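Journal > Rooms and Tables > Clearing Off

February
Posted by the author at 6:40 a.m.

I don't believe in the empty table. I should say that up front, since I've spent most of this month trying to have one.

You know the argument. Clear every surface, they say, and your head clears along with it. I've read it in magazines at the dentist and in a 266-page paperback that could have been a postcard. The paperback came from the swap shelf at the Brandau library and I've already put it back. The author wants you to take everything off your largest table, put down one mat, and do all your work on the mat. Whatever doesn't fit on the mat isn't today's work. At night the mat goes bare again.

I thought this was silly, and I still think parts of it are. A person who sews can't work on a mat the size of a tea tray. A person who does taxes can't either, unless they have one job and no receipts. My table has been a place where things wait for as long as I've had it. Mail waits there. The stapler waits there for staples. There was a bag of picture hooks that had been waiting since the move from Plullach, and I can tell you I did not feel the hooks pressing on my mind.

But I complained about the method to enough people that one of them asked if I'd tried it, and I hadn't, so that was that.

The clearing took two evenings. The first went to finding out what I had, and the second to admitting that most of it didn't belong anywhere. That's my first complaint about the book. It treats the table as the problem. The table is where things end up when the drawers are full, and my drawers are very full. I moved the heap to a box, and the box went to the hall closet. By the book's standards I was done. By mine I'd changed the address of a mess.

Then the mat. You can use anything flat, the book says, and two pages later it recommends a particular color. Blue is supposed to be restful. I have never in my life been calmed down by a placemat. I will admit that blue is easy to find things on, which strikes me as a much better reason and one the book never mentions. A white screw on a white table is a lost screw. Same goes for thread, buttons, aspirin and the backs of earrings.

A big white top with a plain blue mat lying in the middle and nothing on it is about as close to the book's ideal as I expect to get.

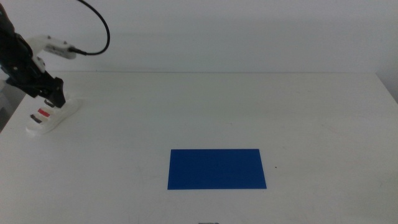

A reader who wrote to me after I first mentioned the method said that a bare mat only proves the work is being done somewhere else, and that her own kitchen counter had never looked better than in the month she ate every meal in the car. I've thought about that letter more than I've thought about the paperback.

It fits what I saw at my own place, anyway. For the first stretch I was very proud of the surface and did almost nothing on it. I paid bills on the couch. I fixed a lamp plug on the floor, sitting on my own foot. When I finally noticed, I made a rule that the repairs had to happen on the mat, and that improved things. The plug would have fit fine. Most small jobs do. You need less room than you think to change a watch battery or write a card, and I'll give the method that one without a fight.

What it's bad at is anything that has to sit overnight. Glue has to sit overnight. So does a jigsaw puzzle, and so does a letter you're not sure you should send. The book says to put unfinished work on a tray and carry it away at bedtime. I tried it with a glued saucer. The saucer now has a rim that doesn't quite meet, and I'm the one who carried the tray, so I suppose you could say it was user error. I say a saucer with wet glue in it should be left alone.

My second complaint is about white. Everybody in this line of advice loves a white table, and I have one, bought at the Garside warehouse sale when I was younger and trusted salespeople. White is only clean for the length of time it takes to set something down. Every scuff shows. Smudges show, and they show best when the table is cleared, because before that there was mail on top of them. I had no idea how many gray marks I owned. I went over them with dish soap and a soft cloth, then with baking soda paste, then with one of those eraser sponges, which took off two of the marks and a little of the finish. Don't use the sponge. Or use it underneath first, where you'll never have to look at what it did.

Some of the marks are there for good. I've decided they're the table's business.

There's the crumb problem too. On a crowded table a crumb can go its whole life without being noticed. On a bare white one a single speck will call to you from the doorway. I have gotten up from a chair to deal with a speck. I don't consider that peace of mind, and if anyone selling peace of mind would like to explain it to me, the comments are open.

As for money, the method is supposed to be free, and then in the back of the book there's a page for the Mirnberg Home Course, with a storage set, a planner and your choice of mat. I'll leave you to guess how I feel about paying for a program that teaches you to own less. The page claims 3,000 households have finished it. It doesn't say how many of them have a box in the hall closet.

So here's where I've landed, for now. The mat stays, and I'm surprised to be typing that. It marks out a spot where small work happens, and I can find a dropped pin on it. It doesn't slide around, it wipes off, and it was cheap. At the end of the day I clear it if I feel like it. The rest of the table is allowed to be a table. The mail is back on the left side, in a shorter stack, and I went through the box and threw out a good half of it, including 104 expired coupons, which I counted only because I was angry.

The hooks I kept. I still have pictures to hang.

Next month I'm supposed to try the one about folding shirts into thirds so they stand up on their own. I have doubts about that as well.

Comments (4)

plaincoffee
I did the mat thing for a whole winter. Mine was green. It works until someone else in the house learns there's an empty table, and then it's theirs.

Dee from upstairs
Baking soda paste left a haze on my white desk. Vinegar and water took it off but test a corner. Also agree on the sponge, I ruined a stove top that way.

rowhouse_9
I think you're being hard on the book. The box in the closet is meant to be step one. There's a whole chapter on drawers if you keep going.

The author
I kept going. The drawer chapter says to get another drawer.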